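Chapter 4
Buying a Gripper Kit Without Regretting It

I bought my first gripper from a brochure. It had a lovely photo on the front, a row of numbers on the back, and I signed the order before lunch. It sat on a shelf from March until the end of that year, because the mounting plate didn't fit our arm and I hadn't thought to ask. So this chapter is the one I wish somebody had pushed under my nose back then!

In Chapter 3 we worked through what an arm can reach and carry. Now we get to the business end, and I'm going to do it by way of a real shopping decision. The kit is the Hafstein two-finger set, sold by Tullik with a wrist camera, a mounting plate and a year of phone support. I'll compare it with the Clilton starter kit as we go, since that's the one most of my students ask about (it's cheaper, and it comes in a nicer box).

Start with the fingers. A parallel gripper opens and closes along one line, and the number everybody quotes is the stroke, or how far apart the jaws can get. Hafstein lists 76 millimeters. Clilton lists 60. That sounds like an easy win, but hold on - stroke only tells you what will fit between the jaws. It says nothing about whether you can get the jaws to the thing in the first place.

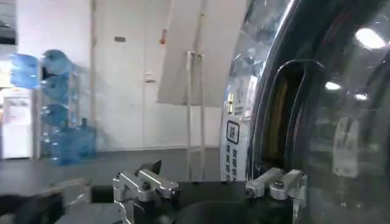
Think about reaching through an opening, for instance. You need room for the fingers, room for the body behind them, and some slack for the times the arm arrives a little off target. I tell people to measure the widest part of the gripper body first and write that number at the top of the page. Then look at the stroke.

The wrist camera deserves the same suspicion. Shiny surfaces are hard on it. A polished curve throws the ceiling lights straight back at the lens, and clear plastic is worse, as an edge can come and go with a small change of angle. Tullik's setup guide gives this 2 short paragraphs, and I'd happily have read ten pages. Try your shiniest part during the trial period, while you can still send the kit back.

Then there's the software. Both kits run on Dusteo, and the license covers 56 saved grasps before you have to pay for more. I thought I'd never fill that up. I filled it up.

Before you go on to Section 4.1, pick one object from your own workplace and write down its width, its weight and what its surface is like. Keep the page handy, as we'll be using it for the force calculations.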